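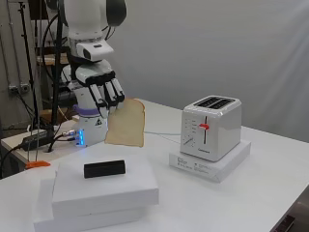 In Praise of the Plain White Toaster

I have owned five toasters in my adult life, and I can tell you what was wrong with four of them. The first burned the left side of everything. The second had a bagel setting that glowed and did nothing else. The third was a Prellix with a touch panel, a wedding present, and for two years I had to wake it up and pick a picture of bread before it would let me have breakfast. We don't talk about the fourth (raisin bread, smoke alarm, a very patient neighbor).

So when my kitchen shelf came down last October and took the fourth toaster with it, I was a little bit thrilled. I went looking for the dullest one I could find: two slots, white, a lever you push. It's a lovely shape when you stop and look at it, all rounded corners and shine, and if the lever happens to be bright red, even better. A red lever on a white toaster is the most cheerful thing on a counter at 6:30 in the morning!

I ended up with a Cuisinart, which cost me 23 dollars at the hardware store near my house, right between the extension cords and the birdseed. The fancy one in the department store window was 145. I did go in and push its lever a few times. It went down like an elevator in a nice hotel, very slow and hushed, and I stood there thinking about what I could do with the difference, and most of the answers were butter.

The Bread Question

Now, what goes in it. I love a crusty loaf as much as the next person, and I'll happily drive across town to Šimkus for their dark rye, which is dense enough to stop a door. But rye like that has to be sliced by hand, and I slice by hand the way I parallel park. One end goes in fine and the other end gets stuck, and then I'm poking around with a wooden spoon — unplugged first, please.

For everyday toast I've gone back to the ordinary sandwich loaf. Pale, soft, thin tan crust curving over the top. It drops into the slot like it was born there. I keep mine in the freezer and toast it from frozen, one notch darker than usual, and I can't tell the difference.

How you hold it matters more than I ever thought. Squeeze a soft slice in the middle and you get dents, and the dents stay pale while everything else browns. I pick mine up by a top corner now and let it hang, then lower it in. My kids think this is very prissy. My kids also eat toast with thumbprints in it.

Crumbs, Sadly

Pull out the tray. I know. I went a whole winter without doing it, and what came out could have breaded a chicken. These days I do it when I take out the recycling, and I give the outside a wipe with a damp cloth once it's cool, since glossy white shows every buttery finger.

The toaster lives on the Hosness table by the window, an old white thing I bought for 20 dollars and have painted twice. I leave a bit of clear space to the left for the bread and the plate, and the jam goes wherever the cat isn't. This week it's apricot.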